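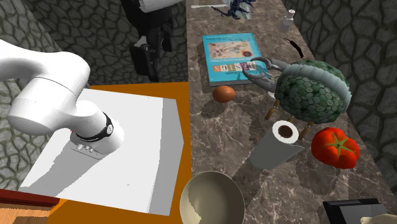 Automação na Irkgate

A automação na Irkgate refere-se à introdução de braços robóticos e de ambientes simulados no trabalho de preparação de encomendas da empresa Irkgate, que reúne artigos de casa, mercearia e papelaria em caixas enviadas a clientes particulares. O processo começou no armazém de Juvwood e foi depois alargado ao armazém de Salazar. O artigo trata sobretudo dos efeitos desta mudança nas pessoas que ali trabalham.

Antecedentes

Antes da automação, cada encomenda era preparada por uma só pessoa, do princípio ao fim. O trabalhador recebia uma lista em papel, ia buscar os artigos às estantes e colocava-os na caixa. O armazém de Juvwood tinha nessa altura 131 trabalhadores, dos quais a maior parte fazia este percurso durante todo o turno. As queixas mais comuns eram as dores nos joelhos e nas costas e a distância entre as estantes de mercearia e a zona de fecho das caixas.

A empresa tinha já transportadores de rolos, mas estes só levavam as caixas fechadas até ao cais. A escolha dos artigos era considerada difícil de automatizar, pela grande diferença de forma, peso e resistência entre eles. Um livro, um tomate, um ovo e um rolo de papel de cozinha pedem cada um uma maneira própria de pegar.

O sistema Flovari

Flovari é o nome dado internamente ao conjunto de programas que comanda os braços. Cada posto tem um braço fixo, uma bancada com os artigos e uma superfície onde o artigo deve ser pousado. O sistema compreende 2 modos de trabalho. No modo assistido, o operador confirma no ecrã cada artigo antes do movimento. No modo contínuo, o braço trabalha sozinho e chama o operador apenas quando tem dúvida.

Os movimentos são primeiro ensaiados numa cena gerada por computador, com objetos comuns espalhados numa bancada de cozinha. A textura do tampo, as paredes, a luz e a posição dos objetos são mudadas de um ensaio para o outro, para que o programa não fique dependente de um único cenário. Alguns dos objetos da cena não fazem parte do catálogo da empresa, como é o caso do escaravelho verde de brincar, e servem para treinar a reação a formas pouco habituais. O catálogo de artigos preparados para o sistema chegou a mais de 2.785 referências.

Mudanças nas funções

Com a chegada dos braços surgiu a função de operador de posto, que foi ocupada quase inteiramente por antigos preparadores. Um operador vigia vários postos ao mesmo tempo, repõe os artigos na bancada e resolve as paragens. A formação dura 12 dias úteis, divididos entre a sala de simulação e o próprio armazém. Na sala de simulação, os formandos aprendem a ler os movimentos do braço e a corrigir um ponto de pega mal escolhido, sem risco para os artigos nem para as mãos.

Outra função nova é a de revisor de cenas. O revisor vê os ensaios simulados e assinala as situações que não correspondem ao trabalho verdadeiro, por exemplo um objeto frágil agarrado com demasiada força. Mylene Dumlao, preparadora em Juvwood durante vários anos, foi a primeira pessoa a ocupar este lugar. Num texto publicado no boletim interno da empresa, em 8 de outubro de 2021, escreveu que o seu conhecimento dos artigos continuava a ser usado todos os dias, mas que sentia falta de andar e de conversar com os colegas entre as estantes.

A função de preparador manual não desapareceu. Mantém-se para vidro, para artigos muito pesados e para as encomendas urgentes. Em Salazar, onde os corredores são mais estreitos, a preparação manual conserva um peso maior do que em Juvwood.

Efeitos sobre as condições de trabalho

O esforço físico diminuiu para a maioria dos trabalhadores. As queixas de joelhos tornaram-se mais raras, ao passo que aumentaram as de cansaço da vista e de permanência em pé no mesmo lugar. A empresa respondeu com bancos altos reguláveis e com a rotação entre postos e preparação manual a meio do turno.

O ritmo foi o assunto mais discutido. No início, o ecrã de cada posto mostrava o tempo médio por artigo, e vários operadores entenderam este número como uma avaliação da sua própria pessoa, embora ele dependesse principalmente do braço. O número foi retirado dos ecrãs em março, depois de uma reunião com os representantes dos trabalhadores, e passou a ser consultado apenas pela equipa de manutenção.

Também o salário foi objeto de negociação. Os operadores de posto recebem um suplemento de qualificação. Os preparadores manuais pediram um suplemento semelhante, com o argumento de que lhes ficaram os artigos mais difíceis, e o pedido foi aceite em Salazar mas continua em discussão em Juvwood.

Segurança

Cada posto dispõe de um botão de paragem e de uma zona marcada no chão. Quando uma pessoa entra nessa zona, o braço reduz a velocidade, e para por completo se a bancada for tocada. A reposição de artigos faz-se sempre com o braço parado. Os procedimentos são iguais nos dois armazéns e estão afixados junto à entrada de cada linha.

Ver também

Preparação de encomendas
Simulação por computador
Ergonomia
Braço robótico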